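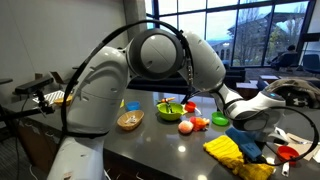

Ticket 303: Arm stalls on the yellow cloth during counter clearing

Status: Closed, partly resolved
Opened by: Brenda Insaurralde, Skosville
Assigned to: Ulises Iturra, Vemivik support
Product: Noltotico arm software, with the Ki task planner
Component: Grasp planning, soft items
Severity: 2

Original report (Brenda Insaurralde)

We run the "clear the counter" routine at the end of the afternoon. It handles the bowls and the red cup well enough. When it gets to the yellow knit cloth it goes down, closes, comes up a little, and then stops with "grasp uncertain, waiting for operator." If I press Continue it tries the same spot again. If I press Skip it finishes everything else and marks the job complete with the cloth still lying there.

I need two things answered. Is there a setting I have wrong, and should I be telling people here that it can clear a counter or not? The sales sheet says "everyday tidying." A dishcloth is pretty everyday.

Software is the April release. Log bundle attached. Room was in use as normal.

Reply (Ulises Iturra)

Thanks, the logs are readable. The stall comes from the grasp check. After the gripper closes, the software compares how far the fingers closed with how thick it expected the item to be. With a bowl rim those two numbers agree. With a crumpled cloth the expected thickness depends on where the folds are, and your log has it changing on every look. The check fails and the arm waits.

Please try the following and write back after each one.

1. In Item Classes, confirm the cloth is listed as Soft. If it is listed as Unknown it gets the rigid check.
2. Turn off "repeat last grasp point" for Soft.
3. Check whether anything on the counter is being merged with the cloth. Open the planner view and look at the outline.
4. Run with the cloth away from the bowls, then again with it where it usually ends up.

Update (Brenda Insaurralde)

Step 1: it was Unknown. Changed to Soft.

Step 2: done. It now moves to a new spot after a failed grasp. It picked up the cloth on the third try and put it in the bin, with one corner hanging over the side. The routine called that a success.

Step 3: the outline takes in the cloth and part of the orange-red bowl next to it. I could not get it to separate the two without moving the bowl by hand.

Step 4: with the cloth on its own it was fine several times in a row. With the cloth beside the orange-red bowl it went back to stalling, and once it dragged the bowl toward the counter edge. I hit stop before it got there.

Internal note (Ulises Iturra)

Passing to Qianru Tian for the merge problem. Yellow against orange-red should not be hard to separate on color. I suspect the loose cable at the wrist is passing in front of both and joining them up in the outline.

Reply (Qianru Tian)

Ulises is right about the cable. The self-mask hides the arm links from the planner but does not know about the cable that loops out past the wrist. It hangs over the work area, and part of it crosses the bowl. The planner sees a dark curve touching several items and treats what it touches as one object.

There is a second, smaller problem. The counter is dark and glossy. The peach-colored fruit shows up again as a reflection, and so do some round lights. In your logs the planner asked for a grasp on a bright patch with nothing on it. It gave up on those without contact, which cost time but did no harm.

Things to do on site:

- Route the wrist cable closer to the arm. Leave enough slack for full wrist rotation and test by hand with the power off.
- Run Calibrate Surface with the counter bare and the lights on as they are in the afternoon.
- Set the drag limit for Soft to Low. The arm will let go if it feels anything heavier than cloth come along.

On our side I will send a mask file that covers the cable.

Update (Sandro Ferri, Skosville)

I look after the hardware for Brenda's group. Cable pulled in and clipped. I had to redo it once, the first routing went tight at the end of the wrist travel. Surface calibration done. Mask file installed, restart needed before it took effect (please put that in the instructions).

We ran 40 clears, cloth placed differently each time, bowls, cup and fruit left out in the usual sort of mess. Results:

Cloth in bin, no help: 31
Cloth in bin after pressing Continue: 6
Cloth left on counter: 3
Other items knocked over: 0

In two of the three misses the cloth was partly under a bowl. The arm will not lift the bowl first. It doesn't seem to know that it could.

Reply (Qianru Tian)

It doesn't. Ki plans one item at a time and picks whichever looks easiest. Moving a bowl so the cloth is free needs an order, and the only order it has today is easiest first. As a workaround, set bowls to priority High. They will go before the cloth every time, including when there was no need.

Question (Brenda Insaurralde)

That works, thank you. Back to my other question. What do I tell people? Lionel is asking because he signs off on whether we put a second one in.

Reply (Ulises Iturra)

I would say it clears bowls, cups and firm items of that size without anyone watching closely, and cloths most of the time with somebody in the room. It doesn't fold. It does not wipe the counter. Small loose stuff in a basket should be left in the basket and the basket handled as one item. I would not let it work alone near the counter edge until the drag limit has had more hours on it.

Our own target for unattended cloth handling is 1,000 clears without an operator call. We have not met it.

Comment (Lionel Deschamps, Skosville)

Read the thread. By hand the counter takes me less time than the routine does, and I can do it while talking on the phone. The arm doesn't mind doing it every day, and I do. I'll hold off on a second unit until the cloth can be left alone with it. Please ask sales to change "everyday tidying" to something closer to what Ulises wrote.

Closing note (Ulises Iturra)

Closed with workaround. Item class, cable routing, surface calibration and mask file fixed the stall. Partly covered cloth is not fixed and is moved to the Ki request list. Restart step added to the mask file instructions. Sales sheet wording sent on, no answer yet.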